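Writing Center Penguin Craft: Your Questions Answered
1/2/22
By Leonor Gouveia

You all have been asking such great questions about my "If I Lived With a Penguin" craft and writing activity, so I pulled them together in one spot. If yours isn't in here, leave it in the comments and I'll add it!

What grades is this for?

I wrote it for first grade, but I know of kindergarten and second grade rooms using it too. Kinders do best with the sentence frame page (My penguin can ___). Second graders are ready for the full page with the small picture box at the top. My friend Smaranda Matei teaches third and had her kids write the whole thing as a letter from the penguin, and I laughed out loud at every single one.

How long does it take?

I spread it over four days. We read and chart ideas on the first day, write a draft on the second, fix it up and copy it on the third, and then the craft is the big treat at the end. You could squeeze the craft into one 40-minute block if your pieces are already cut.

Do I have to cut everything out myself?

Oh please don't! I used to, and one year I cut 185 little orange feet in front of the TV. Now the kids trace the body, the belly and the flippers from cardstock patterns, and I only cut the beaks. Are the penguins a bit lumpy? Yes, and they are so much cuter that way.

What goes on the scarf?

Anything you have! Construction paper strips work fine, but fabric scraps look amazing on a bulletin board – plaid is my favorite. Cut the strips one inch wide and nine inches long, and snip the ends for fringe.
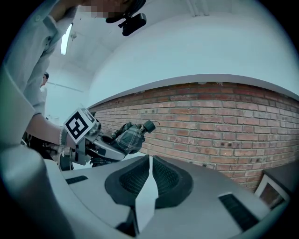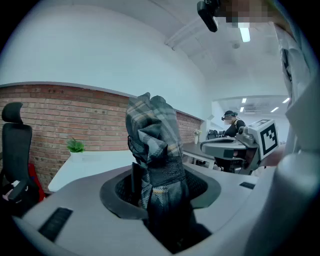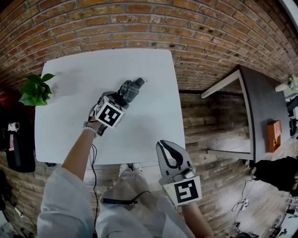 Gray plaid, three ways.

Which glue holds fabric to paper?

Glue sticks will let you down by lunch. We use white school glue, just a thin line down the middle of the scarf, and then a heavy book on top while we're at recess.

My kids say they have nothing to write. Help!

I have been there, friends. Try acting it out first. One child is the penguin, one is the owner, and they have to get through breakfast together. Beatriz Frade next door does this with her whole class on the rug, and the ideas just pour out – fish in the cereal, ice in the bathtub, you name it. Write every idea on the chart, even the silly ones. Especially the silly ones!

Can I use it if we haven't done our penguin unit yet?

Sure. It works well as a kickoff, and you can save the true facts for a second piece later on. I have also started it in November when we needed something cheerful in the hallway.

Is there a version in Spanish?

Yes! Zulmira Valente was kind enough to translate the writing pages and the word bank. They're in the same file, right after the patterns, so if you already have it just download it again.

May I share the file with my team?

Please send them here to grab their own copy. It's free, and I love seeing who's using it. We passed 300 downloads over winter break and I did a little dance in my kitchen.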